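Lesezeit: 2 Minuten

Papier auf den Tisch!
3. Januar 2025, von Malsha Talukder

Seit Mai liegt bei mir keine Tischdecke mehr. Angefangen hat es damit, dass der Rotwein von Laimutes Geburtstag (Laimutė Luik, meine Nachbarin und beste Mitesserin) einfach nicht mehr aus dem Leinen wollte. Also habe ich eine Rolle braunes Packpapier aus dem Keller geholt, quer über den Tisch gezogen, an den Kanten festgeklebt, fertig. Eigentlich als Notlösung für einen Abend gedacht, und jetzt wickle ich das Zeug ab wie andere Leute Alufolie!

Packpapier ist nämlich ein dankbarer Untergrund. Bunte Teller sehen darauf gleich viel bunter aus, man darf darauf schreiben, kleckern und schneiden, und die Kinder malen sowieso. Ich kaufe die Rolle Kirkegaard, 48 Meter lang, die reicht bei uns ewig. Dünneres Papier habe ich auch probiert, das wirft Falten, sobald jemand sein Glas verschiebt, und am Ende reißt es an der Ecke.

Und dann das Klebeband! Erst wollte ich nur die Bahnen zusammenhalten, aber irgendwann habe ich angefangen, Linien zu ziehen, längs und quer, bis der ganze Tisch kariert war. Blau auf Braun, ich könnte mich hineinlegen.
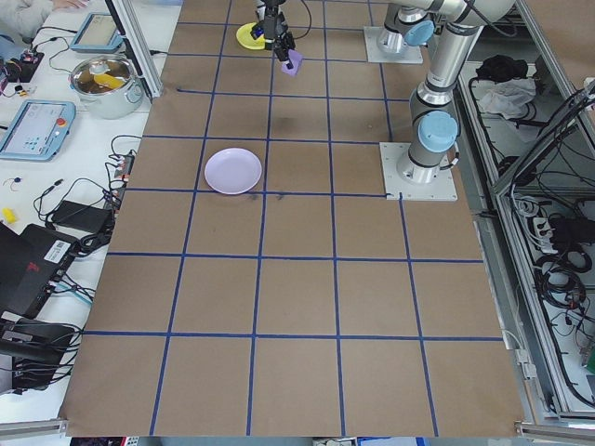
Blaues Band auf Packpapier, dazu Teller in blassem Lavendel und Gelb.

Bei den Tellern bin ich inzwischen ziemlich hemmungslos. Pastell geht immer, Gelb auch, nur Weiß wirkt auf dem Braun schnell ein bisschen nach Kantine. Meine liebsten stammen aus der Serie Premley, und zwar einzeln zusammengesucht, kein Teller passt zum anderen. Im Raster fällt das gar nicht auf, da hat jeder seinen Platz und das Auge ist zufrieden.

Ein paar Dinge habe ich auf die harte Tour gelernt. Das Band erst kleben, wenn das Papier wirklich glatt liegt, sonst zieht es Beulen. Am besten zu zweit arbeiten, einer hält, einer klebt. Kreppband nehmen, kein Paketband, das bekommt man von der Tischkante nur mit Fluchen wieder ab (mein alter Esstisch hat davon noch zwei matte Stellen). Und für die Abstände lege ich den größten Teller auf und gebe ringsum fünf Zentimeter dazu, dann wird es nicht eng.

Laimutė schreibt inzwischen in jedes Feld den Namen des Gastes, mit dickem Filzstift und sehr viel Schwung. Beim letzten Essen haben wir nach dem Dessert noch Schiffe versenken gespielt, quer über den Tisch, mit Walnüssen! Das Papier ist danach zum Anfeuern in den Ofen gewandert, aber natürlich erst, als das Band ab war.

Kontakt: Redaktion Promia | © Promia 2025 | Nach oben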